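3.2 Storage habits and reach

Storage was the topic on which the two groups of households differed most. In the interviews held in June, residents of the older Nyitrai buildings said they kept everyday cups and plates out on the counter, while residents of the newer Werkine units put them behind cabinet doors. Hovland and Bråten reported the same split in their earlier survey and linked it to cabinet depth. Our data support that reading only in part. Cabinets in the Werkine units are no deeper than those in Nyitrai, but the lowest shelf is set higher, and shorter residents told us they avoided it.

We recorded 610 separate acts of taking out or putting away a cup, bowl, or plate. Each act was coded by 2 raters for reach height, use of one or both hands, and whether another item had to be moved first. Cases in which the raters disagreed were discussed and coded again. Moving another item first was most common with stacked cups and least common with cups hung by the handle. Plates showed no clear pattern, and we leave them out of the model in Section 4.

Open storage has costs as well. Several residents mentioned dust, and those with small counters said that a stand took up space they needed for cooking. Residents who owned a mug tree (Figure 3) tended to hang only the cups they used daily and kept the rest in a cabinet.

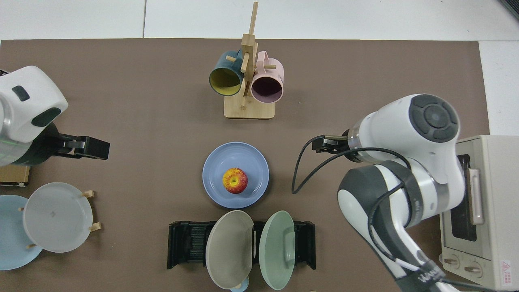 Figure 3. Wooden mug tree with two mugs hung side by side; plate with an apple below.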